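Progress report to the Brophy small grants panel
Toy library and sorting table, Ukside
June 23, 2022

Hello all, and thank you for being so patient with me. I know this was meant to reach you before the end of spring, but we had the floor up in the back room and everything I own with a keyboard was under a dust sheet. Anyway, I'm back at my desk and there's plenty to tell you!

When I wrote in February we had the shelving in, the lending desk half painted and a great many bricks in bin bags. The shelving is finished now and so is the desk (a very cheerful orange, chosen by the under-sevens, and I've grown to like it). The bin bags have gone, which pleases me more than anything else in this report. Your grant of £2000 has gone on shelving, trays, a lockable cupboard and the laminating, and there's £119 left over that I'd like to talk to you about further down.

Sorting has been the big job. The Rurkum playgroup closed its store and gave us the lot, which was lovely of them, but it came as one enormous jumble — bricks, rings, crosses, cubes, bits of a farm, half a marble run. I spent a fortnight trying to sort it all by set and got nowhere, as most of the sets had lost their boxes years ago. Then Awuor Mosoti came over from the Grudness library, looked at my piles, and suggested I give up on sets altogether and go by colour. So that's what we do now. Families borrow a colour mix, the children are perfectly happy, and putting things away takes a quarter of an hour where it used to take most of the evening.

The three-compartment trays are what make it work. The one on the sorting table is blue, with yellow pieces in the left section, red blocks in the middle and green interlocking ones on the right, and whatever hasn't been put away yet waits in front of it on the open table.

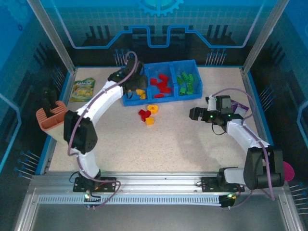 What happens to pieces that don't belong to any of the three colours?

They go into a lidded tub under the lending desk, and once the tub is full we make it up into mixed bags for the lucky dip shelf. The bags don't have to come back, so nothing needs labelling.

I've ordered more of the same trays, as we've been making do with ice cream tubs for the overflow and they crack. The supplier was slow but they've promised delivery before the school holidays. If they're late again I'll go to the place in Ukside that did the shelf brackets, who cost a little more but do at least pick up the phone.

Lending itself is going nicely. We have 16 families signed up, most of them from the estate and a few from further out who come in on the bus. I'd hoped for a few more by now, but we were shut while the floor was done and I didn't push the posters until we had somewhere dry to stand! Loans run for a fortnight. Returns have been good and mostly complete, and I've stopped chasing the odd missing brick — we charge nothing for it and people tend to bring it back when they've moved the sofa.

Washing is slower than I'd like. Everything plastic gets a soak in the big sink, a rinse and a night on the rack, and we only have 2 racks, so there's usually a queue. This brings me to the £119. Could I spend it on another rack and a decent set of mesh bags? It wasn't in the original budget, so I'd rather have your nod in writing before I buy anything.

Still to do: the catalogue cards for the wooden puzzles, a proper sign for the street door, and the low bench by the window, which needs sanding again. I've had one offer of help with the sign and would happily take another for the bench.

Receipts are in the envelope with the printed copy. The one for the laminating pouches is very faint, so I've written the amount on the back in biro. Do come and see us if you're passing, the kettle's in the back room and the new floor is dry.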